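From: Frauke Brandes
To: cell-upkeep list
Subject: Re: Shelf-picking cell, misses on the clear boxes

On a February morning, Gerlach wrote:
> Our cell has started missing picks on the transparent boxes again.
> The log has 2,128 attempts since the last service and 118 of them
> are marked as no-grip. Cartons are fine. I have cleaned the cups
> and swapped the filter. Is it the camera, or should I be looking
> at the shelf? How do you lay yours out at Prideck?

I would look at the shelf first. We had the same fault on the Grudine cell and spent a week on the camera settings for nothing.

The clear lids give the depth camera very little to work with, so the cell leans on the printed labels. If a box is turned, or pushed back behind its neighbour, the label is lost and the height estimate goes with it. We now reset the shelf by hand before each calibration run, same product together, labels to the front.
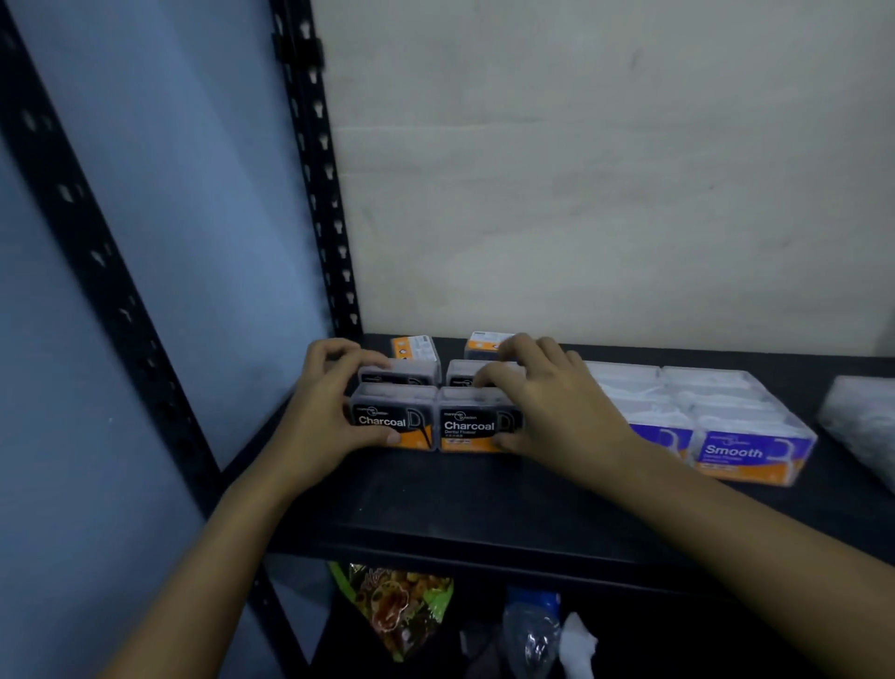
Setting out the floss boxes by hand, Charcoal beside Smooth.

Do the squaring up with the cell locked off and the arm parked, not just paused. Then check these:

- Shelf level, front to back as well as side to side. Ours had dropped 4 mm on one bracket. Lift the shelf out of the slots and seat it again, don't just tap it.
- Cup height on a known carton before you try a clear box.
- Vacuum reading with the cup closed off. Write it down, you will want it next time.
- Stored background. Take a new one with the shelf bare whenever a bracket has been moved.

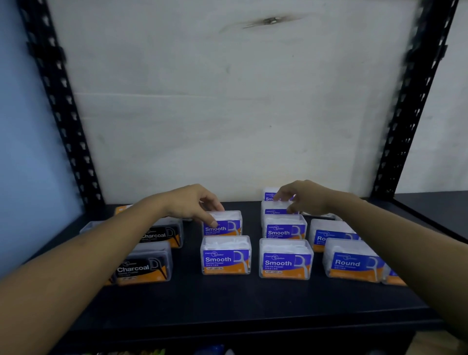

Stacking is the other thing. A box on top of another needs its own height entry in the pick table, and in the Pirkine software the table goes back to single layer after an update. It gives no warning. Check that before you touch the camera gain.

After we reseated the bracket and put the table right we ran 1,702 picks before the next cup change, with the no-grip count in single figures. I can send our pick table if your version is the same as ours.

What cups are you using? The soft ones wear at the lip and it is hard to see without taking them off.

Frauke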